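Workbench notes: cleaning up a messy CSV before you load it

Posted 2025-04-03 by Noemi Calloway

Quick ones from the shop, mostly so I stop digging through old scripts. All pandas unless I say so. Your column names will differ, obviously.

Read everything as text first. dtype=str on the read_csv call. Zip codes keep their leading zeros, part numbers don't turn into floats. Convert later, column by column, when you know what's in there.

Turn off the default missing values if you have real codes like NA in the data. keep_default_na=False. Got burned on this with a country column, Namibia went blank all the way down the file and I didn't catch it until May.

Strip the headers. Trailing spaces in column names are the worst bug because the printout looks fine. df.columns = df.columns.str.strip().str.lower() and move on. If you have duplicates after lowercasing, fix those by hand.

Encoding errors: try utf-8-sig before anything else. Most of what comes out of Excel has that invisible mark at the front, and your first column ends up with junk stuck to the name. Still failing? cp1252. Still failing, open it in a text editor and look at the line it complains about.

Dates. Pass the format. Always. If half the file is day first and half is month first then no setting is going to save you, go ask whoever made it. The Kokach exports were like that, 22 columns and 2 of them dates, each one in a different order. Demyd Koval ended up writing a seperate parser for each and it's still in use.
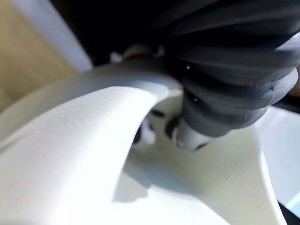

For dates that won't parse, errors="coerce" and then look at the rows that came back empty. Don't just coerce and keep going. Save the bad rows to their own file, send it back to the sender with the row numbers.

Duplicates. Run duplicated(keep=False) and read a screenful before you drop anything. Sometimes they're real repeat orders. Sort by the key first or you'll be scrolling forever.

Merges: set validate="one_to_one" or "many_to_one", whichever you think you have. It throws an error when you're wrong. Also indicator=True, then value_counts on the _merge column. Savvas Xenos does this on every join, even the dumb ones, and I've started doing it too.

Numbers with commas in them. thousands="," works on read, but not if you read as text like I said up top. So str.replace and then to_numeric. Watch for parentheses meaning negative, accounting people love those.

Category columns: fix the spelling before you convert. I had 18 versions of one supplier name in the Imthorpe file, half of them only diffrent by a period or "Inc". A plain dictionary and .replace() did it. Fuzzy matching was more trouble than typing it out.

Save to parquet when you're done. Keeps the types. CSV throws them all away and you get to do this whole page again tomorrow.

Keep the raw file. Read only, own folder, never touch it.

R people: readr with col_types = cols(.default = "c") gets you the same read-as-text start, and problems() lists what failed. janitor's clean_names for headers, better than anything I've got in Python tbh.

Next up is the split/explode stuff for cells with lists in them, have to find my notes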